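Vimside Bench Cell

Mixed-item picking for packing rooms, store cupboards and returns desks

The Vimside is a bench-mounted arm with a two-finger gripper, supplied with its controller, wrist camera and tabletop fixings. It handles small goods that arrive in no fixed order and need to be moved to a known place. Typical work includes kitting stationery orders, sorting returned items and filling sample boxes.

Gripper

The fingers are black, slotted along their length and held by screws at the base. Finger sets can be changed with the hex key stored under the controller lid. Two sets are included: narrow for pens, capsules and handles, and padded for fruit and soft packaging. Grip force is set per item class from the operator panel. Changing a force value requires the supervisor code; selecting a saved class does not.

Mixed items

Items need not be presented in a tray or jig. They should lie in a single layer, with enough clearance for both fingers to reach the table surface. Clear wrapping is supported, although crinkled film may need a second class entry if the contents shift inside it.

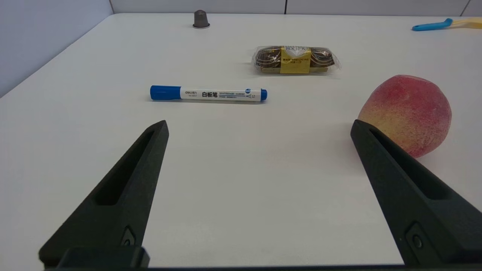
Photo: Xinyi Tan / Dranow

A whiteboard marker, a wrapped two-piece Rocher pack, a peach and a coffee capsule each need their own class. The marker is taken across the barrel. The peach class uses the lowest force setting and a slower close. Long-handled goods such as brushes should lie wholly within the work area before a cycle is started.

Effect on staffing and duties

The cell does not run unattended. One operator can supervise up to 4 cells, and the panel queues any item the system declines to pick. At Conura's packing room the repetitive transfer work moved to the cells, and the former pickers now set up classes, clear declined items and check finished kits. Afia Aryee, shift lead at the site, reports fewer sore wrists and more time on the panel — the second took some getting used to. Job descriptions and pay grades should be reviewed before commissioning, as the work is no longer the same.

Training

Operator training takes around 20 hours and is delivered on site by Stijn Dewulf or Majdi Azar. Class set-up is included. Maintenance training is booked separately. The next intake is in September.

Supply

Mains lead, finger sets, bench clamps and printed manual included. Colour-coded floor tape is available on request. For quotations, contact Domenica Wallner at Dranow.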